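Hanging baskets over a small craft nook — how do I stop things sliding around?

**Toshiko Sakai**
I love getting stuff off the work surface! My white wire basket hangs from a rail at the back, with a yellow clock and a spray bottle in it. The black mesh one is on the left wall, held with cable ties. What would you put in the bottom?

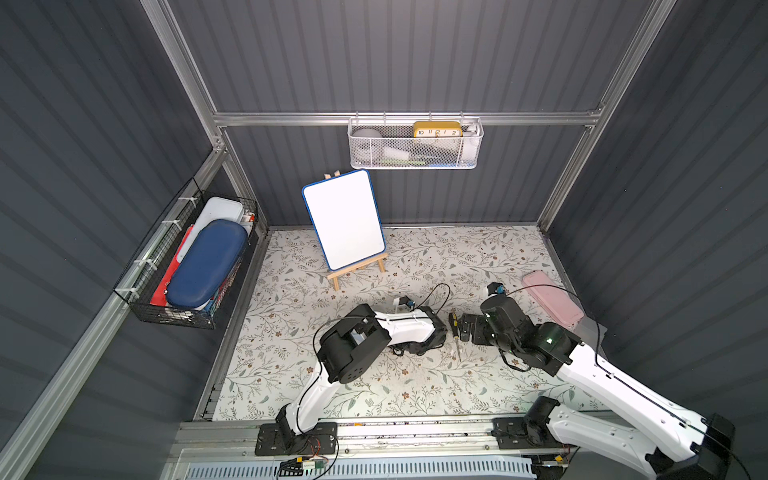 **Tudur Ruddock**
Shelf liner, cut to fit! I did 4 baskets in May and it's great — even tall bottles stay put.

**Reiko Matsuda**
Heavy stuff low. Also check the ties.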